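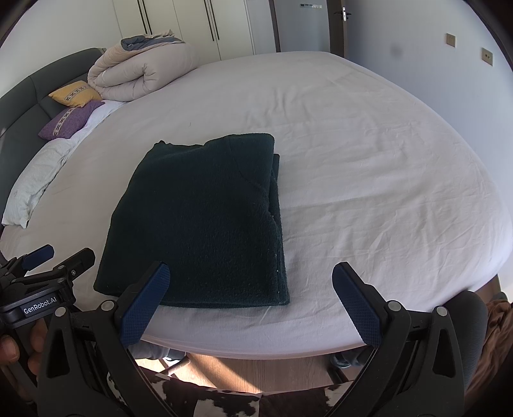

Andcombe House - Housekeeping and Linen Team

Spare room bedding: we're nearly there!

Hello again from the top landing. I promised an update on the bedding change as soon as there was something to tell, and there is, so put the kettle on.

We've now been through 8 of the guest bedrooms, and the one at the head of this page is the latest to get the treatment. It's the room with the dark gray-green headboard, the curved one, and it has been my favorite ever since I started here (the built-in wardrobe helps - you could lose a whole family's winter coats in there). The bed has its pale pinkish-gray fitted sheet on and the thick dark green piece is folded up on top. I know a few of you voted against the dark green. I was on the fence myself back in January, when all we had to go on was a swatch the size of a playing card, but seeing it against that pale sheet has won me over completely. It's such a deep color that it looks nearly black down in the pile.

The two little cushions are staying, by the way! The mustard one and the purple one, both with the patterned bands across them. There was talk of putting them in the Pasham sale with the old curtains and I'm happy to report that I got my way. A room with that much cream and off-white in it needs something cheerful by the headboard.

Now for the comforters. The pale beige-pink ones are to be rolled, please, and left at the head end of the bed until the room is made up. I've had several questions about this. Fold it over first, then roll it up fairly tight, and you'll get the fat spiral at the end. If you fold them flat they slide off onto the floor the minute you turn your back, and then you're shaking carpet fluff off a comforter at 10 in the morning with guests due for coffee. Ask me how I know.

Lint is still with us, I'm afraid. The dark green shows every speck. Ivitz, who do our big wash, suggest washing the greens by themselves for the first few loads and drying them on low, so from now on they go in the separate hamper by the linen room door. Please don't slip a white towel in with them to fill up the bag. I found one last week and I've hidden it out of shame. There are now lint rollers on the hook inside the linen room, and a quick going over before you leave the room is plenty.

The fitted sheets come out of the bag creased and I've stopped fighting it. Pull the corners down hard, smooth from the middle out with the flat of your hand, and leave the rest alone. They settle overnight, and most of it is going to be under a comforter anyway. The long pillows do want a bit more care - shake the pillow right down to the bottom of the case and tuck the loose end in when you make up the bed for real.

For those who like the sums, the whole change comes to more than 1,000 pieces once you add in the pillowcases, and 310 of those are still in boxes waiting on a first wash. The Görtz delivery with the last of the mattress covers is expected before the month is out. It was meant to be here already, but the truck went to the wrong side of the valley and then went home again, so we wait.

The old bedding is bagged up in the back hall. Anything with a decent bit of wear left in it goes to Pasham, and anything too thin for that gets cut up for dusters. If you'd like a set for your own spare room, put your name on the sheet by the time clock and take one home. The striped ones are going fast!

Next on the list are the two attic rooms, with the low ceilings and the awful stairs. If you can spare an hour to help carry, I'll bring cake.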